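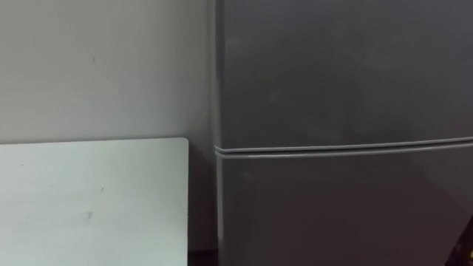
Fridge corner, nearly there

Quick one this month, kitchen shuffle at Nestville still going. Tall grey fridge now has its narrow gap next to the white top, please leave it that way and dont push them together. Broom goes down there at a pinch, nothing else.

White top wants another go. One grey smudge, a thin scratch or pen line, not sure which, a few specks. Bicarb and a damp cloth first, no scourers!! Small mark on the wall too, will try a rubber on it before anyone gets paint out.

Fridge shelves: 3 for shared food, label the rest. Anything left from February is going in the bin. New liners cost 20 pounds, receipt is in teh drawer.

Search this newsletter Go

Comments

toothpaste works on pen marks, the plain white sort

Which shelf is for milk?

Door, same as before.

can we keep the gap a bit wider, my mop wont fit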